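Skilleck Community Lunch - summer progress report
Aug 22, 2019
To: Femi Oyewole, Montes Fund

Hi Femi,

You asked for a page or so on how the lunch club is getting on, so I'm writing this at the kitchen counter while the soup cools. I'll try to keep it in order but no promises.

The big news is that we moved. The old hall in Stullby had the damp problem I told you about in the spring, and in June the landlord finally said the repairs would run into next year. We packed up over a weekend and opened again in the Kustport building, ground floor, with a real ramp and a stove that lights on the first try! Rent is a little higher but heat is included, so I expect it to come out close to even by the winter.

We now have 80 people on the list, and on a normal lunch day 38 of them come in and sit down. That's up from what we had at the old place, mostly because the bus stops right outside. A few of the Stullby regulars haven't made the switch yet. I've called them all, and the answer is usually the extra fifteen minutes on the bus, so I'd like to talk to you about ride money when we meet.

Food costs are the part I'm happiest with. We had planned on $3 a head and we're staying under it, even with the price of onions this summer (don't get me started). The bakery gives us yesterday's bread, and the farm stand out past Skilleck lets us have the bruised tomatoes for next to nothing. I made so much sauce in July that the freezer wouldn't close.
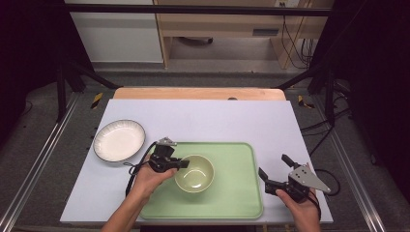 The other thing in the grant was the menu survey. We sent it home with people and got 77 percent of the forms back, which floored me. Most of the comments were about salt. Half want more, half want less, and one gentleman wrote a full page on gravy. The clear request was for smaller portions at the start with seconds offered later, and we've been doing that since the move. A lot less is getting scraped into the bin, and the people with big appetites are still going home full.

Now the stuff that hasn't gone well. The evening cooking class didn't get off the ground. I had it down for June, then the move ate the whole month, and by July the folks who had signed up were away or had lost interest. I'd like to push it to the fall and run it right after lunch instead, when people are already in the building. The money for it is untouched and I can show you the account any time.

The dishwasher is also on its last legs. It leaks from the door and the repair guy wants to replace the seal and the pump together. I'm getting a second price before I say yes - it may come out of the small equipment line, which still has room.

For the next few months I'm planning to get the class going, sort out the rides and find one more person who can cook when I'm away. My sister covered for me in July and has made it very clear that was a one-time deal.

Receipts are in the envelope with this. Come by for lunch if you're over this way, we serve at noon and there's usually pie.

Thanks again for everything, and talk soon.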